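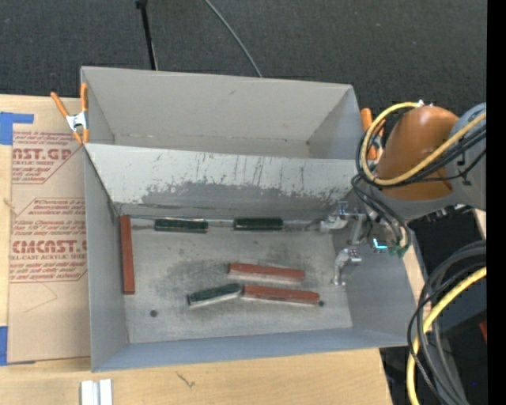

Pletthorpe, March 8, 2019

3. Good practice for shared bins

3.1 What the rules are for

Before we set out the rules themselves it may help to say a little about how they came to be written, as the order in which we learned things explains a good deal about the order in which they are given. When the Korden cell was first put together we had a safety sheet, a wiring diagram and a great deal of goodwill, and we supposed that this would do. It did for the first few weeks. After that the cell was being used by four people with four sets of habits, and when Ruth Hebden came to compare her runs with those of Terence Naylor she found that the two could hardly be laid side by side. The robot was the same and so were the blocks, but almost everything a careful person might decide for themselves had been decided differently.

The rules below are our attempt to put that right, and we offer them in the hope that other small groups will find something in them worth borrowing. They sit underneath the ordinary safety rules for the site and never replace them.

3.2 Setting out the bin

Figure 1. The bin with six blocks on its main floor and the gripper over the right-hand side. The orange clamps are at the upper corners.

The bin in Figure 1 is the one we call Bunting. Our first rule is that the bin must be held to its place before the arm is powered, and that whoever starts the session puts a hand on each clamp to check it. We ask for a hand because a glance is so easily given while one is thinking of something else. A bin that creeps by even a small amount over a morning will spoil every position recorded after it, and the person at the screen may be the last to find out.

Our second rule concerns the blocks. They are to be scattered and left as they fall, so that a block lying tight against a wall, or nearly touching its neighbour as two of those in the figure do, stays where it is. It is very tempting to nudge such a block into the open, and all of us have done it. The trouble is that the awkward layouts are the ones we most want to learn about, and a kindly nudge takes them out of the record without leaving any trace. If a layout cannot be attempted safely, the session log (we keep ours in Cadel) should say so in plain words, and the layout should be counted as skipped.

Wear is treated in much the same spirit. The panels of a working bin get scratched and smudged, and we do not repaint or scrub them partway through a set of runs. Cleaning is done between sets, by agreement, and is written down.

3.3 Cables

We had not expected to write so much about cables, but they have taken up more of our discussions than any other part of the cell. A cable that hangs freely beside the arm needs enough slack for the furthest reach and not so much that it can dip into the bin. Our rule is to move the arm slowly by hand control through the corners of its working space at the start of each session, with one person watching only the cables and calling out if anything catches or pulls tight. The same check is repeated after any change to the gripper, however slight it may seem to the person who made it.

3.4 Stopping and reporting

A session is stopped and the full check repeated after 400 attempts, or sooner if anybody present asks for it. No reason need be given at the time. In the months up to July we logged 46 stops of this second kind, and we were rather pleased to see them spread fairly evenly among the newer and the more experienced users. We would gently encourage other groups to report their stops alongside their results, as we do in Section 4, so that readers can judge for themselves how a cell was looked after while the figures were being gathered.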